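Plellel Daily Floor Cleaner, Concentrate

Plellel is a concentrated floor cleaner for everyday mopping in dining rooms, break rooms, hallways, and small kitchens. It is made by Lindis and sold here in gallon bottles, four to a case, or in a 6-gallon pail with a tap. It is meant for floors that are mopped every day or close to it and need to stay free of film.

The cleaner is clear and pale yellow and has a light scent that fades as the floor dries. It does not contain wax, polish, or bleach. It will not add shine to a worn floor. On a floor that has gone dull from soap buildup, the first few moppings may bring up a lot of gray water, and the mop water should be changed more often until that stops.

Mixing

The standard mix is 1 part cleaner to 256 parts water. That is half an ounce per gallon of cool or lukewarm water. A 4-gallon bucket takes two ounces. Hot water makes it foam and does not help it clean.

For greasy areas, such as the strip of floor in front of a fryer or a serving counter, double the amount to one ounce per gallon. Do not go stronger than that with this product. If one ounce per gallon does not cut the grease, use Chauvin Degreaser on that area first, rinse, and go back to Plellel for the daily mopping.

Fill the bucket first and add the cleaner after. Measuring cups are packed with each case. The pail does not come with one, but the cups can be ordered separately.
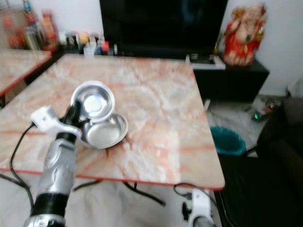
Do I need to rinse the floor after mopping?

At the standard mix no rinse is needed. At one ounce per gallon, go over the floor once with clean water and let it dry.

Floors it can be used on

Glazed and unglazed tile, sealed concrete, vinyl, linoleum, rubber, and sealed stone. It can be used on finished wood if the mop is wrung out well and no water is left standing. Do not use it on unsealed wood, cork, or any stone that has not been sealed. If you are not sure about a floor, try a corner and wait until it is dry before doing the rest.

Grout is a separate matter. Plellel will keep clean grout clean, but it will not lift old stains out of it. Grout that has already gone dark should be scrubbed with a stiff brush and a grout cleaner, then sealed.

How to use it

Sweep or dust mop before you start. Most streaks come from dirt that was never swept up. Put out wet floor signs. Move chairs and anything else that can be moved, and mop toward the door in overlapping passes. Change the water when you can no longer see the bottom of the bucket. Rinse the mop head and hang it to dry.

It can also be run through an automatic scrubber at the standard mix. It is low foaming, but a recovery tank that already has soap in it will foam anyway, so empty and rinse the tank before switching over.
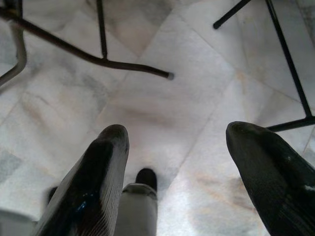 Floor, looking down.

Storage and safety

Keep the container closed and upright, away from freezing temperatures. If it does freeze, let it thaw at room temperature and shake it before use. An opened container should be used within 9 months. Mixed solution should be made up fresh each day and poured down a utility sink when you are done.

The concentrate can irritate eyes and dry out skin. Wear gloves when pouring. Do not mix it with other cleaners, and do not move it into food or drink containers. Plellel is a cleaner only. It is not a disinfectant and is not meant for dishes or surfaces that touch food. The safety data sheet ships with every order.

Sizes and ordering

Case of four 1-gallon bottles
6-gallon pail with tap
Measuring cups, pack of 9

Orders ship from our Atthorpe warehouse. Pails go by freight and need someone there to sign. Unopened cases can be returned within the month. We can't take back pails once the seal on the tap is broken.

The label was redesigned in March and stock with either label may be shipped. The formula is the same. Page updated 2022-03-30.

Comments

We use this in a school cafeteria on tile. Took a week to get the old soap off and the floor isn't sticky anymore. Wish the smell was a little stronger, but that's me.

The tap on our pail dripped until I tightened the collar. Fine after that. Would put a tray under it.

Does the measuring cup have a half ounce line? The one we got starts at one.

Reply from store: The newer cups have a half ounce line. Send us your order number and we will mail you one.

Good on vinyl. Left some haze on our black rubber mats until I cut back on how much I was pouring. I had been eyeballing it.

Would buy a single gallon if you sold it that way. Four is a lot for a small office.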